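To: Marnstead Robotics Club list
From: Babita Goel
Subject: Re: [marnstead-robotics] Sorting task -- where we are, and what to bring on Sunday

Hello all,

Sorry for the slow answer, Hamish, I have been marking all week and only sat down with a cup of tea tonight to read everything properly. It was lovely to find so much on the list for once! I'll put my replies under your questions and then ramble on a bit about Sunday's session, so if you only want the practical part, skip to the end.

Hamish Nepia wrote:
> Hi everyone. I missed the last two sessions and I'm a bit lost.
> Could somebody tell me (a) whether we are still doing the tidy-up
> task for the Rerkareo Cup or have changed to the maze, (b) what
> counts as a "desk object" in the rules, and (c) whether the arm
> still drops everything on the left-hand side? I'm happy to do
> some of the picture labelling at home if that helps. My laptop is
> slow but it does run.
> Hamish

(a) Yes, still the tidy-up task. We did talk about the maze for most of an evening and there were some very good arguments for it (Manaia had drawings), but in the end the group voted to stay put. We've done too much work on the arm to leave it on the shelf now, and the maze would have meant building a whole new base by the end of September. Anyone who is still sad about the maze is welcome to keep the drawings warm for next year.

(b) The rule sheet says "small items commonly found on a desk or table", and then rather unhelpfully stops. I wrote to the organisers and they said the judges will bring their own things and won't tell us beforehand what they are. The table surface could be anything as well, shiny or dull, light or dark. There will be 12 items on the table in each round, and a round lasts 200 seconds. You lose points for knocking something over and you lose more for dropping it on the floor. You don't lose anything for leaving an item alone, so a timid robot can still do quite well.

(c) Much better, thank you for asking! Leonie took the wrist joint apart and found one of the screws had worked its way nearly out. She has put it back with a drop of thread glue and the arm now comes down very close to where it's told to. It still has a slight lean when it is stretched right out, and I would like us to measure that properly instead of everyone adding their own little fudge to the code. At the moment there are at least two fudges in there and they are fighting each other.

And yes please to the labelling. We have 273 pictures in the shared folder and 51 of them still have no labels at all. Dehua has written a short page on how to do it, which is pinned at the top of the folder, and it is worth reading even if you have done some already, as we changed our minds on a few points. Chief among them: if an item runs off the side of the picture you label the part that's showing and tick the "partial" box. Don't guess where the rest of it would be. Some of us were guessing (me, mostly) and it made the boxes come out far too big, and then the arm went reaching for fresh air.

The other thing Dehua asked me to pass on is about things inside other things. If there is a pot with something standing in it, and you can make out the something through the wall of the pot, please label only the pot. The arm is going to pick up the pot or nothing. We had three people doing it three different ways, all of them perfectly sensible, and the poor program had no idea what we wanted from it.

Now then, Sunday. I would like us to spend the first hour on difficult tables. Up to now we have been very kind to the robot, setting out nice chunky blocks on a grey cloth with plenty of space between them, and it has been doing splendidly, and we have all been rather pleased with ourselves. The judges are not going to be that kind. So please would everybody bring a handful of real things from home, with nothing sharp and nothing you would cry over. Pens are good, as they roll. Key tags and anything on a thin chain are good, because the gripper hates them.

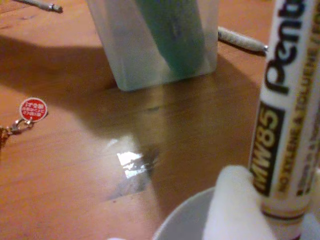

Shine is the one that worries me most, I must say. On varnished wood the lamp leaves a bright patch that the program is quite ready to believe is an object, and Manaia has watched the arm go down and try to pinch it, several times, with great patience. We can't ask the judges to turn the lights off. Manaia's idea is to take two pictures with the arm moved a little between them, and throw away any bright shape that shifts about when the real things have stayed where they should. I think it's worth an hour of our time. If it doesn't work we can go back to Leonie's way, which is a paper shade over our own lamp and crossed fingers about the ones in the ceiling.

The second worry is tall things close to the camera. A fat marker standing on its end right in front can hide half the table, and the program then calls it a wall and gives up. I'd like somebody to take this on as their own little job. Hamish, it might suit you, as you can do nearly all of it from the saved pictures without needing the arm. Have a look at the ones marked "near" and see whether you can get it to say "marker, leave alone" and carry on with the rest.

Bits and pieces, before I forget:

The Quinlan Hall door code is the same as before. Please come in by the side, as there's a choir in the front until half past two.

The spare battery for the Dreva controller has gone missing. It is the one with green tape round it. Do check your bags.

We are low on small cable ties and somebody has been using the good ones to hold up the banner.

Parents are very welcome to stay and watch, and there will be tea, but please keep cups off the test table while the arm is switched on.

I'll be there from one o'clock to set up, and would be glad of another pair of hands with the tables if anyone is early.

Warmly,
Babita

--
Marnstead Robotics Club mailing list
To leave the list, send a blank message with "unsubscribe" in the subject line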